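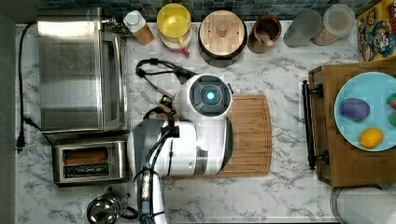 Wed 9 October. Went to the Trolmont bus lane meeting last night, against my better judgment. Doina Kolev from the transit office put up the same map she showed us in April, now in nicer colours, and said the 232 would run every ten minutes once the lane is in. Funding "to be confirmed." I've heard that before. A plan with no money behind it is about as much use to me as a two-slot toaster with no bread in the house, and I was looking at that while I wrote this over breakfast.

Caoimhe Duggan asked which of the 3 parking blocks on Gallagher would go. She got two minutes on "stakeholder input" and no street numbers. They want 100 responses to the survey before they'll pick a route. I filled mine in, for what it's worth.

Waited 25 minutes for the bus home. Need to ask Caoimhe if she kept the April handout.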